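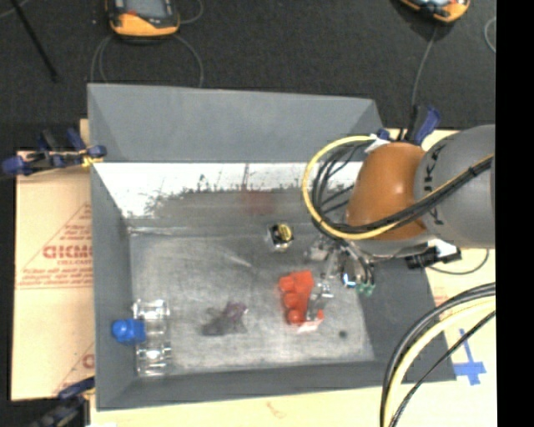

So my project for the heritage travel unit was supposed to be on a big famous site, and I ended up writing about a salt town that most guidebooks give half a sentence. Skarkon sits on a low ridge above a dried-out lagoon, 25 kilometres inland from where the coast is now, and the first thing everyone asks is why anyone would build a salt works so far from the sea. I asked it too, in week one, and it's more or less what the whole report is about.

The answer is that the sea used to be a lot closer. The lagoon was open water when the town was founded, and boats could come right up to the lower gate. You can still walk along the old quay, although it takes some imagination, because what you're looking at is a line of grey blocks with thistles on one side and a sheep paddock on the other. I walked it twice, once at midday (mistake, no shade anywhere) and once just before seven in the evening, when the low light picks up the mooring holes and the whole thing suddenly makes sense!

**Getting there and what's left**

I stayed in Skisitska, the village at the bottom of the ridge, and went up on foot each morning. It's a 30 minute walk if you take the goat track and a good bit longer by the road. Entry is free. There's a little booth with a map, and I'd grab one, as the signs on the site were put up in two different decades and the numbers don't match each other.

What you get up top is the lower gate, most of the salt store, one street of houses with walls up to my shoulder, and a chapel that was put in much later using stone from everything else. The salt store was my favourite. It's long and cool and has a sloping floor with a drain cut down the middle, and the plaster on the inside has gone a funny orangey colour near the bottom. I spent most of one afternoon in there measuring the drain, and got a lot of looks from a family having their sandwiches.

**The sources**

This was harder than I'd planned for. The standard book is Ketilsson's survey, which our library has in the basement, missing its fold-out map. He argues the town was abandoned in one go after a raid. I went in believing him and came out not so sure. His evidence is a burnt layer in two houses at the north end, and I couldn't find any mention of burning in the salt store or at the gate, which you'd think raiders would have bothered with.

My supervisor, Grímur Steinarsdóttir, pointed me to the toll records instead. They're only transcribed in part, but there are 536 entries for boats at the lower gate, and I put the lot into a spreadsheet (my whole mid-semester break, gone). In the early years you get big cargoes and boats from all over. Then the boats get smaller, the gaps between them get longer, and the last few pages are nearly all local fishermen paying next to nothing. The records stop well before the date Ketilsson gives for his raid.

So my reading is that the lagoon silted up and people drifted off over a couple of generations. There may well have been a fire. I just think there weren't many people left to see it. The population figure of 300 that gets repeated on travel sites seems to come from Ketilsson counting hearths in that one street and multiplying, and I'd be pretty careful with it.

**Things I'd do differently**

I'd book the Wulix archive earlier, for a start. They only let you in by appointment and I got one morning, so there's a whole box of letters I never opened. I'd also visit in April instead of the height of summer. And I'd photograph the masons' marks on the gate properly, with a scale in every shot, as half of mine are useless for comparing sizes and I had to leave that section out.

If anyone in next year's group wants to pick this up, the letters are the place to start. My spreadsheet is on the unit's shared drive, with the doubtful readings marked in yellow.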